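Mustlow is a pair of hand-held grippers built in a shared workshop in Midtbø by Mitsuko Okabe and Riku Chiba. The grippers are held by a person, one in each hand, and are used to record everyday handling tasks that are later used to train a two-armed robot.

Design

Each gripper has a black body with two fingers and a metal bracket on top. A cable runs from the gripper back along the user's arm. Okabe drew the parts and Chiba did the wiring. The first version, finished in February, had a stiff trigger that tired the hand, and the spring was replaced in version 2. Parts for the pair cost 554 dollars, not counting printer time. 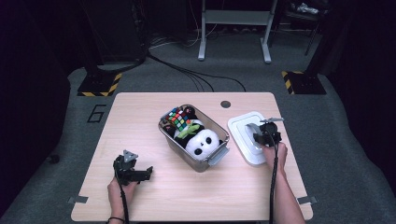 Mustlow grippers in use at a table with a storage bin and its lid.

Use

Tasks are done at a small table and use common household items and toys, among them a Rubik's cube, a panda plush toy and a clear plastic bin with a separate lid. The task list has 13 entries. Flat lids are listed as one of the harder objects, as the fingers have little to close on.

By the end of the first year the builders had stored 3319 recordings. Po-yen Kao wrote the software that sorts them by task. The drawings are shared with other members of the workshop, and a narrower set of fingers is in development.

See also

Henier (robot arm)
Teleoperation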